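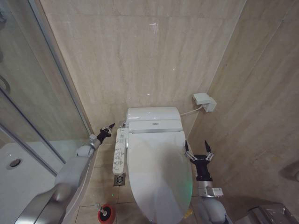

The bidet seat, plugged in at the wall.

I put off cleaning this bathroom for most of December. It is small, so there's no real excuse, but a bidet seat adds corners that a plain toilet doesn't have. The seat came from Grevon, a shop in Lunbridge, and cost me $665 with the fitting. The booklet is 28 pages long and gives cleaning half of one.

My order now is tiles first, then the outside of the housing, then the control panel with a cloth that is barely damp. I unplug the seat before I touch the panel. After that the lid and seat go up and I do the bowl. The long brush is for the bowl only - the rim and the hinges get a cloth.
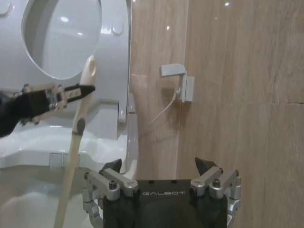

Bjartur Zoëga wrote to me after my last bathroom post: You should skip the bleach near the hinges. I used it on mine for a year and the plastic went chalky. Dish soap works fine if you leave it on for ten minutes.

I switched to dish soap after that. A squirt in a 200 ml cup of warm water does the whole seat.

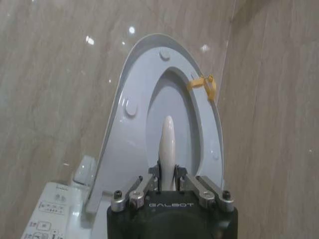
Lid up, with the yellow tie on the rim.

The round bumpers under the lid are easy to miss. Dirt collects in a ring at the base of each one and an old toothbrush gets it out. I do the hinge covers with the same brush and then wipe everything again with plain water.

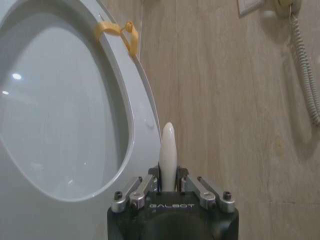 The inside of the lid I leave for last and dry with a clean towel, or it streaks. Next weekend I'll do the grout.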